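Vonder Tracker support
Ticket 366: pose estimate drifts on pale surface, confidence stays at maximum
Component: visual-inertial tracking, hand-held gripper pipeline
Status: Reopened
Opened: Tuesday, December 9, 2025

Original report

We run two hand-held grippers with the Vonder tracker and a separate head view, exported through Gativau. The task is putting an orange phone case into a white bin. The gripper track slides sideways while the head track stays put, and the tracker reports confidence 1000 the whole way through. That is the top of the scale. I don't believe it.

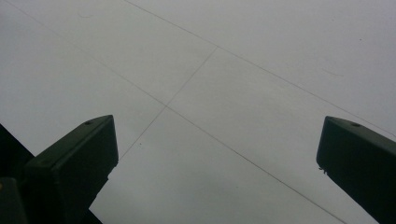
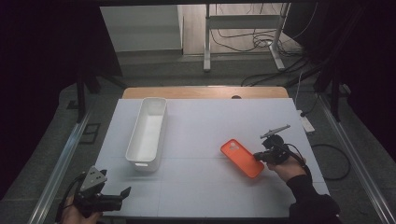

Expected: either a decent track or a low confidence number.
Actual: a bad track with a perfect confidence number.

Tracker config is the stock one from the September release. Loop closure on, auto exposure on, feature threshold untouched.

Reply from support

Thanks for the report. This is usually a calibration issue. Please recalibrate the gripper camera, delete the cached map and run the session again. Marking as solved for now.

Reporter

Reopening. I recalibrated before I filed this, and I did it again after your reply so we could stop talking about it. Reprojection error is well inside your own published limit. Cache deleted. Same slide, same direction.

I would also like to know how bad calibration produces a confidence of 1000. If the number can't tell a good pose from a bad one, what is it measuring?

Support

Confidence is computed from the inlier ratio of tracked features against the local map. If most features agree with each other, the value will be high.

Can you run with the feature overlay turned on and tell us where the points land?

Reporter

Done. With the gripper pointed at blank surface, nearly all the points land on the gripper's own fingers: edges, corners, the screw holes. The seams get a handful, mostly at the crossing. The plain gray gets nothing, as you would guess.

So the features do agree with each other. They agree beautifully, because they are bolted to the camera. The tracker decides the camera isn't moving, the IMU says it is, and the filter splits the difference. That fits the slide we see, though I haven't proved it.

Support

That sounds plausible. Are you using the finger mask?

Reporter

The mask is on. I checked the file it loads. It is drawn for the Pamasgate fingers, which are narrower than ours, so it covers the middle of each finger and leaves the outlines exposed. The log line says "mask applied" and nothing else. I had taken that to mean it was the right mask.

Things tried so far:

1. Recalibration, twice. No change.
2. Loop closure off. The slide is smoother but still there. It had been hiding part of the error by snapping back.
3. Fixed exposure. A few more points on the seams, not enough to matter.
4. Lower feature threshold. More points, mostly noise. Worse.
5. Hand-drawn mask over the full fingers. Confidence drops on blank surface and the slide shrinks a lot. First honest number I've had out of it.

Number 5 helps but I'm not calling it fixed. The fingers open and close and my mask is static. I had to draw it wide enough for every position, so it throws away image we could use when they're closed.

Support

We can suggest the Krasniqi plugin, which learns a moving mask from the gripper width signal. Several users have had good results with it.

Reporter

On what surfaces? The sample clips that ship with it are all on patterned cloth, where I'd expect almost anything to track. I'll try it, but please don't close the ticket on the strength of those.

What I'm asking for from Vonder itself:

- Print the mask name and finger model in the log, and warn if they don't match the gripper profile.
- Leave features that never move relative to the camera out of the inlier ratio.
- Cap confidence when the feature count outside the mask is below some floor. I don't care much what the floor is as long as I can set it.

Support

The first is easy and will go in the next patch. The second and third are with the tracking team. No date yet. Changing status to In progress.

Reporter

Fine. Every session recorded with the wrong mask stays out of our training set until I've rerun it. I'll post the Krasniqi results on our blank board with the overlay on, and the width signal plotted underneath.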